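## 4. Giving the arms a tidying job

I always start with keyboards and cables, as they're the chore I hate most at my own bench.

1. Clear a space at the back for whatever gets put away.
2. Lay the cables out so they don't cross, if you can.
3. Set the speed to 3 and press Start.
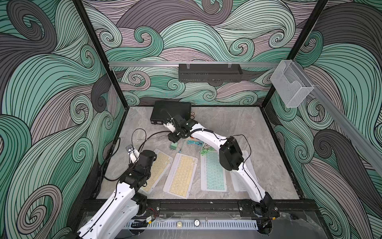

Don't expect miracles! Stiff things go fairly well, but a floppy cable still beats my pair more often than I'd like – Renu Nigam logged 52 tries in March and was quicker by hand every time.

**Caution:** keep your fingers out until both arms have stopped.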